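3.2 Materials and laundering procedure

Four bed sheets were bought for the study, all sold as flat sheets for a single bed. The Relance and Linia sheets were plain-weave cotton. The Hoekstra sheet was a cotton and polyester blend, and the Lanari sheet was a cotton sateen with a closer weave than the other three. Sheets were washed once before any measurement, to remove finishing agents left over from manufacture, and were then kept folded in a dry cupboard until needed.

Each sheet was washed at the temperature given on its care label, with the same unscented powder and no softener. After the spin cycle it was either hung on an indoor line or tumble dried on the medium setting. Drying was taken as complete when two weighings, made an hour apart, gave the same result. Sheets were then folded in half three times and left under a light board for 12 hours. This step was added after a pilot in November, when sheets that had been left in a loose pile gave crease scores that could not be repeated from one day to the next.

Before scoring, each sheet was opened out and left to settle for 20 minutes. Two kinds of crease were recorded separately. Fold lines are the straight marks left by deliberate folding, and they can usually be traced across a large part of the cloth. Random creases are shorter, softer and have no fixed direction. The distinction matters in household use, as fold lines tend to fade once a bed has been slept in, while random creases are the ones most often given as a reason for ironing. Both kinds may be present on one cloth (Figure 3).

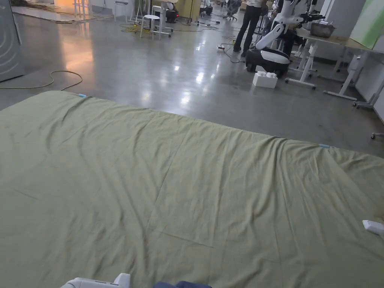 Figure 3. Green cloth spread flat, with soft diagonal creases and faint fold lines. Two light-blue clips are attached along the far edge.

Scoring was done by eye against a set of printed reference cards, from 1 (heavily creased) to 5 (smooth). Three raters worked independently and did not see each other's sheets of marks until the day's scoring was finished. Where two raters differed by more than one grade, the cloth was scored again after a short break. The middle value of the three was used in the analysis.

3.3 Effect of drying method

Line drying gave lower scores than tumble drying for the three cotton-rich sheets, and the gap was widest for the Linia sheet. The Hoekstra blend showed little difference between the two methods. Raters agreed within one grade in more than 80 per cent of cases. Most of the remaining disagreements concerned the Lanari sheet, where the sheen of the sateen made shallow creases stand out from one side of the room and disappear from the other. We kept these scores in the data but treat them with some caution.

Removing the sheets promptly from the drum had a larger effect than we had expected. In a small side trial, sheets taken out at the end of the cycle were compared with sheets left in the closed drum for 28 minutes. The delayed sheets had more random creases — often grouped near the centre, where the cloth had been most tightly bunched — but their fold lines were no different. 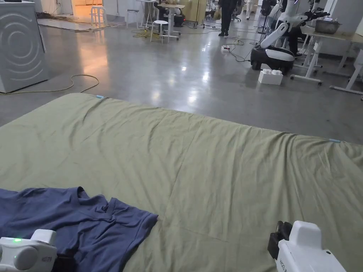 A further point concerns mixed loads. Households seldom wash a sheet by itself, and smaller items can become wrapped inside it during the spin. We ran a limited number of cycles in which each sheet was washed with shirts and pillowcases. Scores fell for all four products, and drying took longer where the smaller items had been trapped in a corner of the sheet. Shaking the load apart between the spin and the dryer recovered most of the loss for the Relance and Linia sheets, though less so for the Lanari.

These results apply to sheets in fairly new condition. Cotton softens with repeated washing, and an older sheet may crease more readily or less so, depending on how the yarn has worn. Repeated laundering of the same four products is dealt with in Section 4.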